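Keeping a Refrigerator in Order

By Mebrat Mekonnen

Most of the mess in a refrigerator starts in the door. It is the part people open onto first, and whatever has no other place gets pushed in there.

Start with drinks

Give cans their own bins in the door and keep sauces out of them. Short cans can lie on their sides in a row if the bin is deep enough. They take less height that way, and you can pull one without knocking over the next. Keep one kind to a bin if you buy more than one. Milk and eggs belong inside on a shelf, where the temperature changes less.

Three green cans lie on their sides in the upper door shelf, with three more in the bin below.
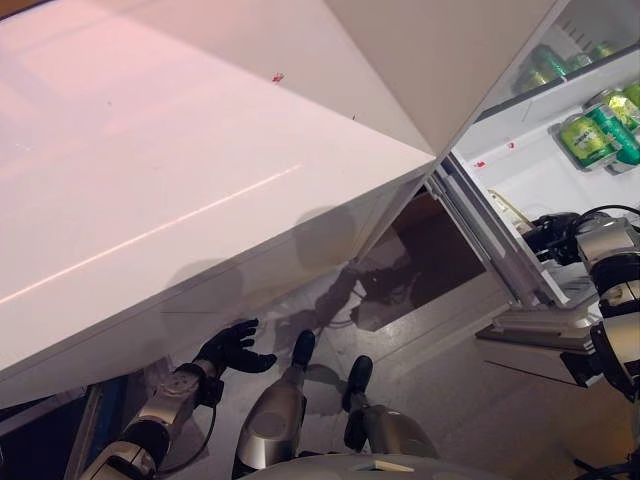
Wipe the outside too

Glossy white panels show every smudge, and the top is the part most people skip. Mix 2 cups of warm water with a small squirt of dish soap and use a soft cloth. Dry it right away — streaks set fast on a shiny finish. Old sticker glue comes off with a little cooking oil left on for 11 minutes.

Check the seal

Close the door on a slip of paper and pull. If it slides out easily, clean the gasket with soapy water and try again. I do mine on Thursday, before the shopping. Work from the hinge side around, and get into the folds with an old toothbrush.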